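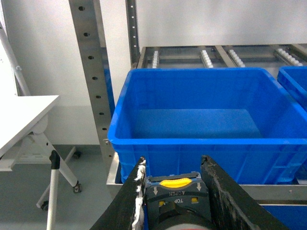 Wednesday, February 21, 2018

So Vutidero is now selling itself as "the top day trip from Cortés." Top according to whom? The flyer doesn't say. I went anyway. Thread.

2/ The boat to Rutach island is 31 dollars a head. Fine. The flyer says 16 minutes. It doesn't mention that the boat leaves when it's full, and in February it is not full. I sat at that dock for over an hour watching a guy paint a railing.

3/ "Ancient hermit's chapel." Three walls and a sign. The sign says 9th century, the brochure says 7th, the woman at the ticket window says "very old." I'd trust her over the other two.

4/ There are 272 steps up to the viewpoint, if you believe the T-shirts. The view is good. I'll give them that, no argument. Bring water, the kiosk up top is closed until September or so.

5/ The Skamex tour bus sells the same boat, the same chapel and the same steps for 299, with lunch. Lunch is soup and a roll. Do the math before you click.

6/ They do pick you up at your hotel, and if you have bad knees the bus goes most of the way up the back road. That's worth something. Not 299.

7/ Someone asked about the waterfall walk. Also on the flyer, with a big splashy photo. After a dry month it was a wet rock. Locals told me to come after two days of rain and I believe them.

8/ Also "seals often seen from the boat." Saw a buoy. Guide got pretty excited about the buoy.

9/ Would I go again? In the fall maybe, on the regular boat, with my own sandwich. Skip the gift shop. The public bus back to Cortés stops across from the church, last one is at 5:40 and it doesn't wait.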